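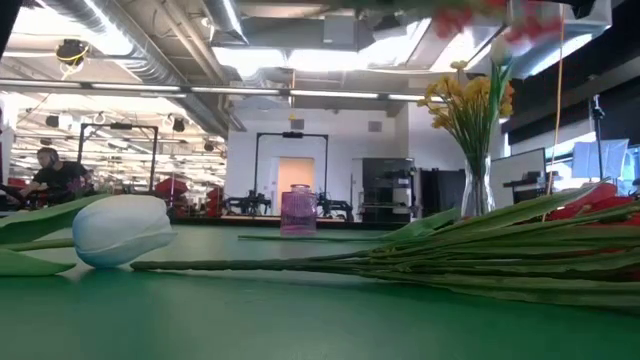

Figure 1. Stem-handling table with artificial tulip, daffodils in a clear vase and pink glass jar.

4.2 Working rules for the shared cell

Project Otetti had no written procedure until May. The rules below were then agreed and applied to all 337 logged trials.

Speed is capped at 35 per cent whenever a person is inside the marked zone. Grip force on glass items is limited to 40 per cent of the Jallanex default. The emergency stop is tested before each session and the result entered in the log – a missing entry voids the session. Overhead cables must be clear of the arm's reach before power is applied.

Two trials were voided under the third rule. The force limit has not been checked on wet glass, and this remains open.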